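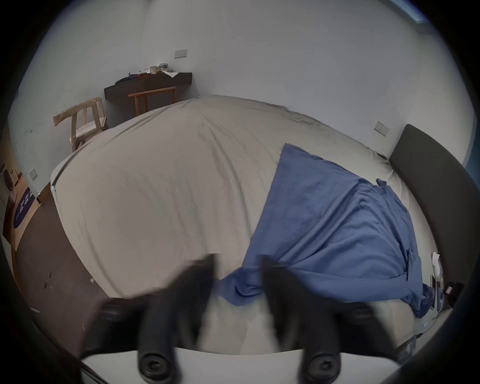 Household Textiles, Unit 4: Making the bed

Régis Poulain's handout from last year claims a fitted sheet "lies flat by itself." I doubt it. On a deep mattress the elastic pulls at the corners and the middle creases on the diagonal, whatever the package promises.

Points to argue over in class:

Thread count. Sester sells its sheet as an 875. Ask how the threads were counted before you pay for the number.

Order of work. Most guides say to clear the top layer first. Fine, but a blue cloth left in a heap on a beige sheet hides half the wrinkles you came to fix – lift it off, then judge.

Headboard side. Padded headboards crowd the sheet. Some writers say to tuck this end last. I have tried both and saw little difference.

Timing. The Drurkeo guide allows 80 seconds per bed. Try it with a mattress pushed against a wall.

For April: make one bed 6 times, change one thing each time, and write down what changed. "It looked nicer" will not be accepted.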